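3.2 Sorting Before the Wash

The most striking result of the household study, and the one we most enjoyed working through, concerns what people do before any water is involved. We had designed the diary around the wash itself: load size, program, temperature, detergent. The open comment box at the end of each entry was almost an afterthought. It became the richest part of the data set. Households in Pliltwood wrote at length about piles, baskets, hooks, chairs and banisters, and about the many resting places a shirt can have between being worn and being washed.

Of the 80 households that kept the diary, 13 described a fixed sorting rule that everyone in the home followed. The rest sorted by habit, by mood or by how full the basket looked. Sportswear was the great exception. Even in homes that mixed everything else, team shirts and training tops tended to be held back and treated as a category of their own. Respondents gave several grounds for this (smell, bright dyes, printed numbers that crack in the dryer), and the wording was often wonderfully exact. One entry reads, in full, "Reds wait for reds."

A waiting garment has a cost, of course. It takes up a basket, and a basket holding one garment looks like a basket that is free. Several diaries record the same small dispute: one person sets a jersey aside, another adds towels on top, and the load goes in as a mixed wash after all.

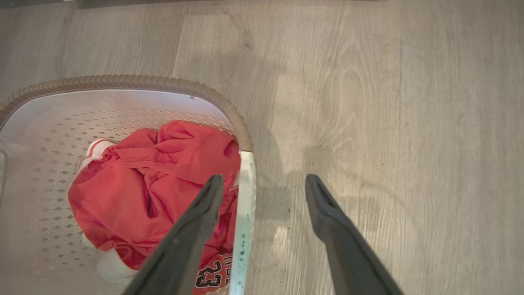 3.3 When a Load Counts as Full

We now turn to fullness, a topic on which the earlier literature has surprisingly little to say. Manufacturers state capacity by dry weight. Our respondents almost never did. They judged by the basket, by the height of the heap, or by a hand pushed into the drum to see whether the clothes gave way. Espinoza, the older of the two neighborhoods we sampled, favored the basket. Grelon, where the apartments are newer and storage is tight, favored the drum, with clothes carried straight from the bedroom and no basket used at all.

This difference matters more than it first appears. A heap of crumpled cotton traps a lot of air, so a basket can look full while holding far less than the machine could take. Households that judged by the basket ran smaller loads and ran them more often. Households that judged by the drum ran fewer loads but wrote more complaints about creasing and about clothes that came out poorly rinsed. Neither group mentioned the stated capacity of the machine unless we asked for it directly, and when we did ask, many had to go and look it up.

The front-loading door plays a part in this. With the glass facing the room, people check the drum at a glance, and many of them do so from across the kitchen. Owners of top-loading machines described lifting the lid and reaching in, a slower check that they made less often.
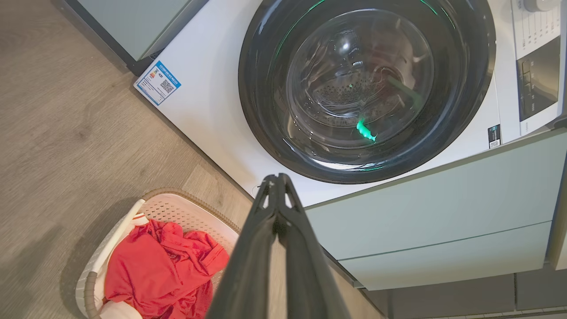 Figure 4. Door and drum of a front-loading washing machine.

Diaries also contained a lovely set of entries on what we came to call the late addition: the sock found on the stairs, the dishcloth remembered at the last moment. Front-loader owners reported these as a source of real irritation, and two households in Grelon kept a separate bag by the machine just for items that had missed the door.

3.4 The Basket as a Shared Signal

Taken together, the entries suggest that the basket does a good deal of communicating. Its place in the home tells others how near the clothes are to being washed. A basket in the bedroom is still collecting. Once it stands on the laundry floor, it is understood to be next, and adding to it without asking becomes a minor offense in some homes and a welcome saving in others.

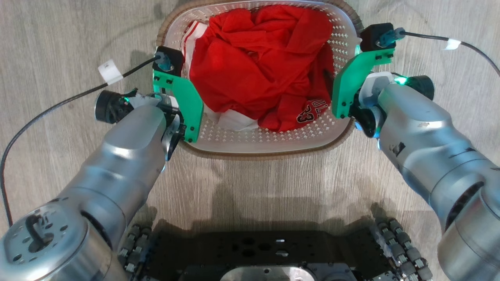 Figure 5. Perforated white basket with a brown rim, holding a crumpled red garment and some white fabric.

The Bromeo coding scheme, which we adapted for the comment box, has no category for position, and we had to add one partway through the analysis. We recoded all earlier entries to match. The new category soon proved its worth: position predicted the timing of the next wash better than fullness did in Espinoza, while in Grelon the two were close. We would love to see this tested in shared housing, where the people reading the signal may barely know each other and the rules have to be worked out from scratch. Section 4 takes up the related matter of drying space, which shaped the choice of wash day in both neighborhoods.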